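3. Seating, sightlines and who sits where

3.1 Counting the seats at Stedholm

I should say up front that I went into this thinking the seat count would be the easy bit. The Stedholm ground has been listed at the same capacity in every club handbook I could get my hands on, and I'd planned to copy the number across and get on with the interesting stuff about crowd behaviour. Then Gwion Eynon (who did the Purves fieldwork with me) walked the eastern terrace with a clicker and came back with a different figure, so we counted the whole place properly, twice.

Our total was 2,831 fixed seats. Of those, 98 had no view of the near goal line from a normal sitting position, mostly in the back rows where the roof columns come down. I've counted a seat as obstructed if an adult of average height has to lean to see the full width of the goal mouth. Alvarado and Orozco used a stricter test in their work on the Madach ground, where any column inside the touchlines counts, so please don't put our number next to theirs and draw conclusions! The two measures really don't mix. Figure 4 goes with this section.

What surprised me was how little the obstruction seemed to bother people. Regulars in the column rows told us they liked being out of the wind, and a fair few had held the same seat through two changes of ownership. One bloke had worked out that if he sat slightly side-on he lost the corner flag and nothing else, and he was perfectly happy with the trade.
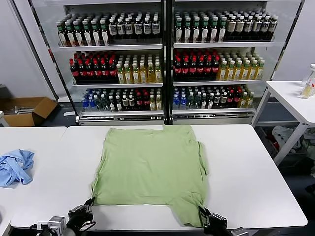
Figure 4.

The standing areas were a different story. Here the sightline problem comes from the slope, which is too shallow for the depth of the bank, and anyone more than 11 steps back from the rail is relying on the manners of the people in front. On a quiet afternoon that's fine, because everyone spreads out. Once the bank fills up, families drift towards the southern end, where the ground rises a little more sharply, and the middle is left to people who don't mind watching half a match between shoulders.

We handed out a short questionnaire at the gates and got 453 usable replies. Xóchitl Manríquez coded the open answers, and I'm grateful, as the handwriting was shocking. Shelter came up far more often than view. So did the distance to the toilets, which I hadn't even thought to ask about and which now has its own question in the September round.

There's a catch with the sample, of course. Season ticket holders are much more willing to stop and fill in a form than someone rushing to beat the car park queue, and they've usually made their peace with wherever they sit. Sarahí Bañuelos suggested weighting the replies by gate, and I've done that for the standing areas only — the seated gates feed several blocks at once, so a weight there would be guesswork. I've left the seated results raw and would read them with a bit of caution, particularly for the two blocks nearest the clubrooms, where members can move about as they please after half-time.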